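Abridging the Overland Journals

Publishers who reissue nineteenth-century travel narratives usually cut the supply lists first. Dima Najjar's edition of the Remetti expedition journal, published by Sterwood, follows this custom. The original has 822 pages. The new one drops most of the inventories and keeps the weather, the quarrels and the river crossings. I think this is a mistake. 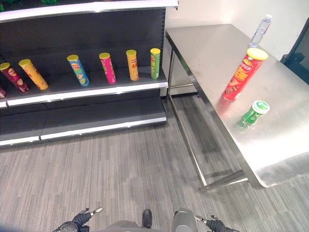

An inventory in an expedition journal is evidence of planning. Remetti's list for July shows how much flour was left at the Steken depot and how much went forward by mule. Readers are thought to find this dull, yet they can read stock at a glance in daily life: a row of chip canisters on the middle shelf, a bare base shelf below it. The same facts in a journal tell us which route the party could afford to take.

Najjar's introduction argues that the lists repeat each other. Some do. The lists in chapters 2 and 3 differ by a single entry, the lamp oil, and that entry explains why the night marches stopped.
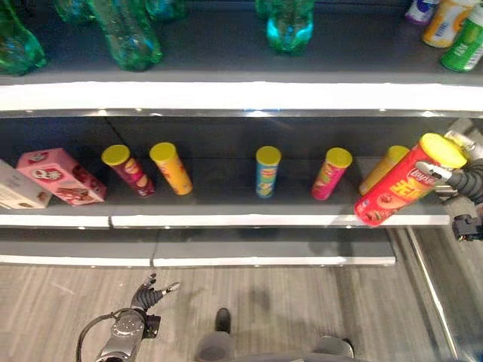
Placement also matters in these records. Probert, the quartermaster, wrote down where each load was packed as well as what it held. A store shelf follows a similar order, with bottled drinks on an upper level and snack boxes and chip canisters on the one under it. Probert's order put medicine beneath the tents, and the delay this caused takes up a full page of the journal. In the Sterwood text the delay remains and the packing order is gone, so the passage no longer makes sense.

A second printing should restore the lists as an appendix, in small type if necessary.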